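# Karero two-arm bench cell: planning and ordering

The Karero cell is sold as a bench, two arms, two parallel grippers and one controller. Order it complete or in parts. Drasberg ships the bench separately from the arms, and the two deliveries rarely land on the same day.

**Lead time.** Complete cells take 19 weeks. Arms ordered without a bench take 22, as they are calibrated individually. Orders for September installation should be placed with a signed floor plan.

**Fingers.** Budget for these as a consumable. The black fingers scuff on the inner faces first, and light scratches or gray wear patches are a cosmetic matter. Replace a pair when the tips no longer close parallel. One spare pair per arm is included; further pairs are part 51-K. 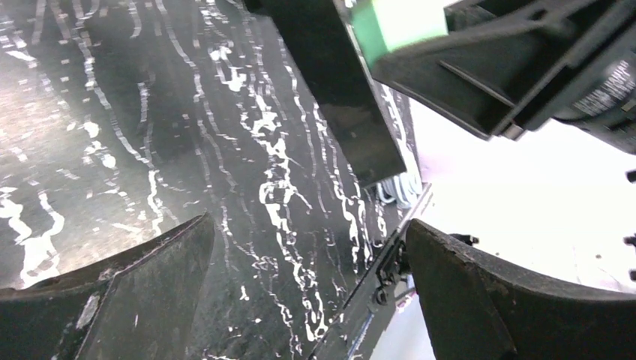
**Work surface.** The standard top is pale matte laminate. Buyers who supply their own top should check it under the cell lighting before fixing it down. Dark, glossy or strongly grained surfaces throw highlights into the wrist view, and the cost of diffusers – or of a second top – belongs in the first budget.

**Clearance.** Both arms reach the middle of the bench, so the grippers can come very close to each other. Allow for the housing as well as the fingers when laying out fixtures. Cables should be coiled and tied outside the shared zone.

**Service.** The Akanda plan covers joints, controller and wiring for 2000 operating hours. It does not cover fingers, tops or collision damage. Wistgate handles repairs, with loan arms subject to stock.

Quotations: Vendula Beneš, equipment sales. Requests received by noon on Friday are answered the following week.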